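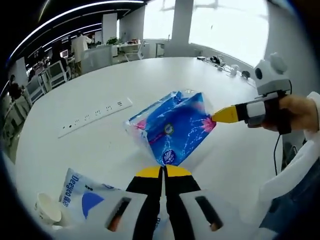 Re: Placement of second-year students, fall clinic

Teresa Seixas wrote:
> Villads, can you confirm how many students the tenant clinic will take? My list has 14, but the handbook still says 12. Also, does the writing requirement apply to students who already finished the seminar with Bech?

Teresa, 14 is right. The handbook is out of date and I have asked for the page to be changed before November.

The writing requirement applies to everyone. Students who took the Bech seminar can submit the same memo if it has been revised and runs to at least five pages. They should send it to me directly.

Intake interviews stay in Room 407. The Riltville office handled nearly 300 calls last year, so please tell students to keep their phone shifts once they have signed up for them. Swaps are fine if both people write to the list.
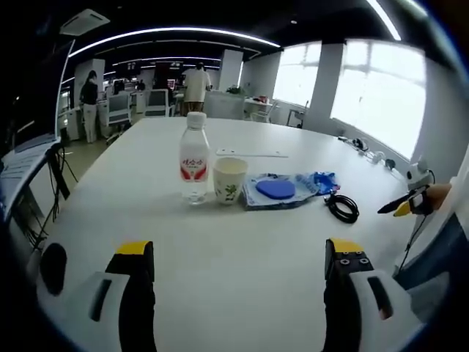

Riltville Law School, Office of Clinical Programs

One more item. Supervisors need the signed confidentiality forms before the first interview. Paper copies can go in my mailbox, and scans are fine too.

Villads Vestergaard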